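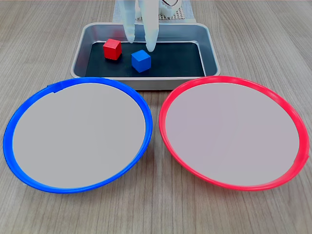 ## 4. Running the Colour Sort Task

Section 4 covers the two-cube sort as used in the Skirner method for comparing trained policies on the Drendum arm. It assumes that the arm has been homed (Section 2) and that the camera has been calibrated against the table (Section 3). Revised Saturday, February 13, 2021. Queries about the protocol go to Hendrik Smits.

The task is fixed. One red cube and one blue cube start in the steel tray. The policy must place the blue cube in the blue-rimmed dish and the red cube in the red-rimmed dish. No other objects are used, and the order in which the cubes are moved is left to the policy.

### 4.1 Laying out the work area

1. Place the tray on the table in front of the arm, long side facing the operator. Check that the dark lining covers the floor of the tray and lies flat.
2. Place the blue-rimmed dish on the left and the red-rimmed dish on the right, as seen in the overview camera. The dishes go on the camera side of the tray, close up against its front wall.
3. Open the overview view in Movgate and confirm that both rims are in view all the way round. A rim that runs out of the picture will cause the scorer to report `DISH_MISSING`.
4. Check that both dishes are empty and that their grey floors are free of dust and marks.
5. Set the room lights to full and close the blinds. Do not use a desk lamp.

> **Note:** Each rim has a small irregularity where the band joins. It doesn't affect scoring, and the dishes need not be turned to any particular angle.

> **Caution:** Keep hands clear of the tray whenever the Movgate status line reads `ARMED`. The arm may move without further warning from that point.

### 4.2 Placing the cubes

Start positions come from the trial list. Each entry gives a position and a rotation for both cubes, measured from the left front corner of the tray lining.

1. Load the trial list with `movgate load sort2`.
2. Select the next unused entry. Entries must be taken in the order listed.
3. Set the cubes down by hand. Use the ghost overlay in Movgate to line up the edges.
4. Leave a clear gap between the cubes. If the overlay shows them touching, the entry is faulty and should be marked `skip`.
5. Withdraw your hand and press **Confirm layout**. Movgate stores a still from the overview camera with the trial record.

The list is divided into *matched* and *crossed* entries. In a matched entry each cube starts on the same side as its dish. In a crossed entry the sides are swapped, with the red cube to the left and the blue cube to the right. Crossed entries are the more useful test of whether the policy is reading colour. A policy that has only learned to carry the left-hand cube to the left-hand dish will pass every matched entry and fail every crossed one, so the two groups must be reported separately.

### 4.3 Running a trial

1. Open the gripper fully and move the arm to the ready pose over the tray.
2. Press **Arm**, then **Start**.
3. Do not touch the table, the tray or the dishes until the status line reads `DONE` or `TIMEOUT`.
4. If a cube is dropped outside the tray and dishes, let the trial run on. The policy is allowed to try again within the time limit.
5. Press **Stop** at once if a finger is pushed into the tray wall or the arm begins to shake. Record the trial as `abort`.

The time limit is set in the trial list and should not be changed between policies under comparison.

> **Caution:** After an abort, the gripper may still be holding a cube. Open it from the jog screen before reaching in.

### 4.4 Scoring
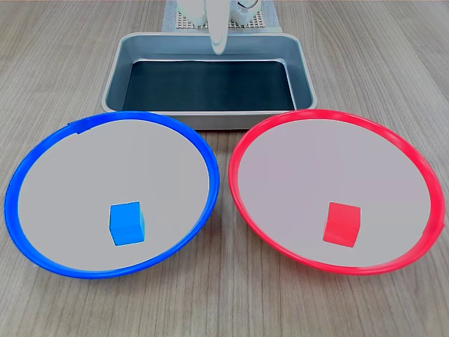
A trial is scored from the last overview still, taken once the arm has come to rest. The rules are:

| Result | Code | Score |
|---|---|---|
| Each cube in the dish of its own colour | `both` | 1 |
| One cube in its own dish, the other elsewhere | `one` | 0.5 |
| Both cubes in dishes, colours swapped | `swap` | 0 |
| Neither cube in its own dish, any other outcome | `none` | 0 |
| Stopped by the operator | `abort` | 0 |

A cube counts as being in a dish when it rests wholly on the grey floor. Where it lies on that floor is of no account. A cube leaning on the rim is scored as outside the dish. A cube still held by the gripper is scored as outside, even if it is above the correct dish.

The automatic scorer writes its code to the trial record. The operator then enters a code by hand without looking at the automatic one (`movgate score --blind`). Where the two disagree, the hand score stands and the still is flagged for review.

### 4.5 Reference result

The figures below were obtained with the Kazmi policy, trained on 2,018 demonstrations and tested on 469 trials. They are supplied so that a new installation can be checked against a known outcome.

- The automatic and hand scores disagreed in 17 trials. Most of these were cubes leaning on a rim.
- Failures were more common in crossed entries than in matched ones.
- `swap` was rare. The usual failure was a missed grasp on the second cube, giving `one`.

The reference trials were run with a single set of dishes. The result says nothing about other rim colours, and the Kazmi policy should not be expected to cope with them without further training.

### 4.6 Resetting between trials

1. Wait for `DONE` and press **Disarm**.
2. Lift both cubes out by hand. Do not tip the dishes.
3. Check the tray and dishes against the outline in the overlay and push back anything that has shifted.
4. Wipe the gripper fingers with a dry cloth at the end of each block of trials. Do not use alcohol.
5. Return to 4.2, step 2.

> **Note:** If the tray has moved by more than the width of the overlay line, repeat the table check in Section 3 before going on. Trials already recorded in the block remain valid up to the last still in which the tray lines up.

Trial records are written to the `sort2` folder at the end of each block. Copy the folder to the group store before loading a new list, as `movgate load` clears it.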